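Darholm, October 25, 2021

Vestness Badminton Club is very pleased indeed to announce that its shuttlecock collection, begun with the good people of Nondell Sports, will carry on right through to December, and everyone in the town is warmly invited to take part. We hope to gather 1000 usable shuttlecocks for 7 local schools, and 200 have come in already, for which many thanks!

Our sorting tables have been marked out with painter's tape, so that each batch can have a place of its own before it goes back into a tube.
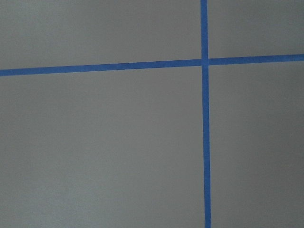 Blue tape crossing on a grey surface.

Feather shuttlecocks are especially welcome, and so are cardboard tubes, even rather tired ones, as they keep the skirts in shape on the journey (a bent feather will spoil a rally for anybody). Tubes may be left at the Leclerc Hall in Darholm, in the box by the door.

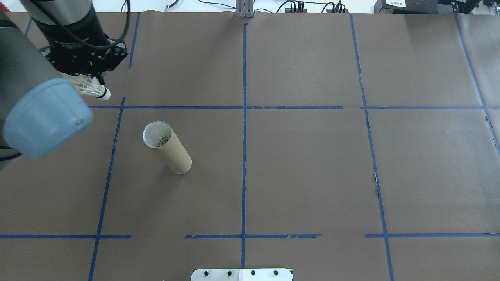
Players at Nondell said they would gladly give up their spare tubes as well, and asked whether nylon shuttlecocks might be taken too. They certainly may, in a separate bag, please.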